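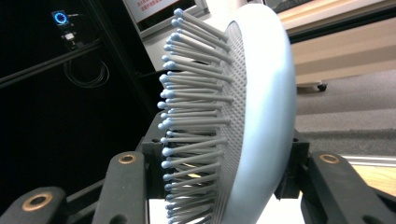 Thread: Do you brush curly hair dry, or only in the shower?

petrica_r
My daughter's curls go down to her waist now and mornings are a battle. My sister swears by dry brushing before bed, my mum says never. Who's right? We've been using Flokell conditioner, if that matters.

zainab_l
Never dry! Soak it, loads of conditioner, fingers first and then the brush, starting from the ends. Took me years to learn that (and a lot of snapped hair).

kolarB
Disagree, sorry. Mine's wavy and if I only brush it wet it stretches and breaks. I do it dry, little sections, a drop of oil on my palms.

zainab_l
Wavy isn't curly though, is it? Do that to my hair and I'd look like a dandelion.

kolarB
Fair enough, but he never said how tight the curls are.

petrica_r
Ringlets, mostly. Tighter at the back where it knots.

youngsook
Then I'm with Zainab. And get a brush with a cushioned pad and little rounded tips on the pins, much kinder on a sore scalp. Loose plait at bedtime as well.

kolarB
The plait I'll agree with.

petrica_r
Right, plait tonight, wet brushing on wash day. Will report back if she lets me anywhere near her.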